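Category: Tutorials > Bin Picking > Learning to Grasp

Teaching a Gripper to Pick Long Bars from a Metal Bin, Using Its Own Mistakes

If you have ever tried to get a robot to pull a long, thin part out of a pile of other long, thin parts, you already know that it is a humbling afternoon. Blocks are easy. Balls are easier than you would think. Bars are the ones that get you, and they get you in a particular way: the grasp looks fine, the fingers close, and then the bar swings, or drags its neighbor along, or turns out to be lying under something else.

This page walks through the method we settled on in the Cullik project, which is a simple way of letting the arm label its own grasps and then training a small scoring network on the results. You don't need a fancy simulator, and you don't need a room full of people drawing boxes on pictures. What you do need is patience and a bin you don't mind scratching.

What you'll want before you start

An arm with a two-finger gripper, and a fixed camera that sees the whole bin floor. A bin with two compartments, so that the arm can work in one while the other stays free as the place to drop things. A handful of bars in two kinds, ideally of different lengths, because a network trained on one length gets very attached to it. And some way of knowing whether the gripper is holding something once it has lifted. We read the finger opening after closing, and that has been plenty.

We call our data logger Proren, and I'll use that name below, but any script that saves a picture, a grasp, and a yes or no will do the same job.

Step 1. Fix everything that can move

Clamp the bin parts together, mark where things belong on the table with tape, and then calibrate the camera to the arm. Please do it in that order! I did it the other way around once and lost a whole September week to grasps that all landed a finger's width to the left. When you're finished, send the gripper to the four corners of the bin floor at a safe height and check that the camera agrees with where it is.

Step 2. Set up your first layout

Start with six bars. With fewer than that they hardly touch, and with many more the early attempts fail so often that the network has nothing good to learn from. Drop them in from a low height and leave them as they fall — it is very tempting to tidy them up, and you should sit on your hands. You want at least one bar in the clear and at least one pair crossing, so that the same picture holds an easy grasp and a hard one.

A layout we like has three long red bars and three shorter green ones, with a green bar lying across the end of a red one and another green bar snug alongside a red. The lone green bar is your gift to the robot on the first try. The crossed pair is where the learning happens, because a grasp near the covered end of the red bar has the green one to deal with too, while a grasp farther down its length has much more room.

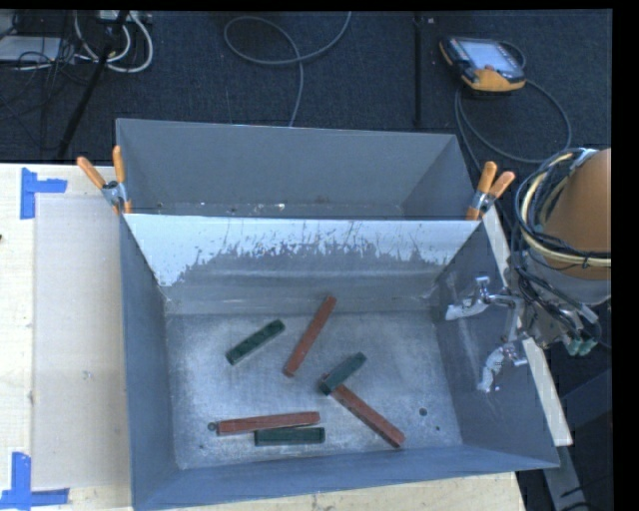
Leopold Bühler wrote to say that he had tried the same thing with bars of a single length and found his network would only ever close on the exact middle, even when the middle was buried. He mixed in a second length, kept everything else the same, and the habit faded by the next round of training. He also wondered whether the starting pile should be reshuffled after every attempt or only after a success.

I'm glad he asked, as I had left that out of the first version of this page. We reshuffle only when the compartment is empty or when the arm has failed nine times in a row. Leaving the pile alone after a miss gives you something valuable, namely two different grasps on almost the same picture, one bad and (with luck) one good.

Step 3. Collect the first batch with random grasps

Have the arm choose a spot on any region that stands out from the bin floor, pick a random angle, go down, close, lift, and check the fingers. If it's holding something, log a success and carry the bar over to the other compartment. If not, log a failure and open up. When the first compartment is empty, swap the two roles and carry on in the other direction.

We collect 200 attempts this way. Most of them will be misses, and that's all right. Watch the first few with your hand near the stop button, particularly the ones close to the side walls, and then you can let yourself have a coffee.

Step 4. Train the scorer

Cut a small square out of each picture, centered on the grasp point and turned so that the fingers always close from left to right. That little rotation matters more than any choice of network we tried. Feed the squares to a small convolutional network that gives a single number, the chance of success, and hold back the last part of your attempts for testing. Split by layout and keep attempts from the same pile together, or your test score will flatter you.

Step 5. Let the scorer choose, and keep logging

Now propose 108 candidate grasps per picture, score them all, and take the best one most of the time. Now and then take a random one anyway, or the arm will never find out that it was wrong about something. Add the new attempts to the old, retrain, and go again.

In our runs the biggest change came after the first retraining, when the arm stopped grabbing bars lengthwise. Crossed pairs took longer. What we saw there, and it still pleases me, is that the network began to prefer the upper bar of a pair, though we had never given it any notion of what was on top of what.

A few troubles you may run into

Shiny floors can fool the scorer into liking a bright patch of bare metal. A few extra logged misses on those patches usually cure it. Scrapes and worn paint can do the same, so let some of your random grasps fall there as well.

If two bars come up together, log it as a failure, even though it feels harsh. We kept those as successes in an earlier project, Luslow, and spent a long time afterward wondering why the arm was so fond of bars lying side by side.

And if your success rate drops overnight for no good reason, check the clamps and run the corner check from Step 1 again before you touch the network.

Last updated April 21, 2024

Contact | Copyright Cullik project pages | Back to top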